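Speaker notes: "A table before the guests come"
Talk for the evening group at Hiser, February. Length 15 minutes, with questions after.

Start slowly. Wait until the people at the back have their chairs.

Good evening. I will speak tonight about table flags, trays and the surface they stand on. I sell small things for meeting rooms and hotel receptions, and I have set more tables than I can remember. My first employer was the Giltora hotel. There I learned that a guest looks at the table before he looks at you.

First point: the surface. A pale table is a kind choice for a room, it makes the room bigger. But a pale table keeps everything. Each cup that was pushed, each box that was pulled over it, leaves a grey mark. From the door you don't see it. When you sit down, you see it very well.
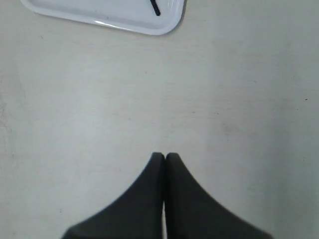 So I ask you to sit down in the guest's chair before you say that the table is ready. Put your head low and look along the top towards the window. Small dark specks come off with a dry cloth. Grey smudges need a little soap and warm water, and a second cloth for drying. A scuff is more difficult. Try a soft eraser, the same as children use in school, and try it first near the corner.

(Pause. Ask who has a pale table at home. Usually many hands.)

Second point: the tray. I like a white tray with a raised lip, because pens don't roll out of it. Put it far from the edge where people write. At Giltora we had a rule that the tray holds only what the guest will use at this meeting. No old receipts, no sweets from last month.

Third point: the flag. Here people make the most mistakes, and I also made them. The flag is put on the table last, when the cloths and the boxes are already away. It should have free space around it, so that no sleeve touches the fabric. 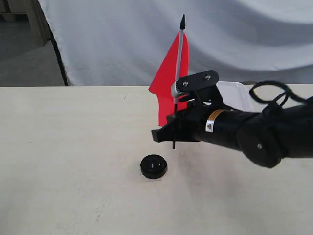
Piko Hrnčiar
Table and reception supplies, Hiser

A plain red flag on a thin pole is good for practising. There is no pattern on it, so you only look if the pole is straight and how the fabric hangs. Stand one step back, then look again from the side. If the pole leans, turn the base a little before you start to bend anything. I have bent 5 poles in my life and I repaired none of them well.

(Show the folding with the cloth from my bag. Do it two times, the second time slower.)

Iron the fabric from the back side, with low heat, and put a thin cotton towel between. Let it get cold before you put it on the pole. If you store it folded, the line in the middle will stay, so better roll it over a paper tube.

If somebody asks about prices: the red one is number 224 in our list, and the pole is sold separately. Lists are on the chair by the door.

If there is time, tell the story of the Giltora dinner, where I placed the flag in front of the speaker's glass and he looked for his water during the whole speech. If there is no time, go directly to questions.

Remember to take back the cloth and the paper tube.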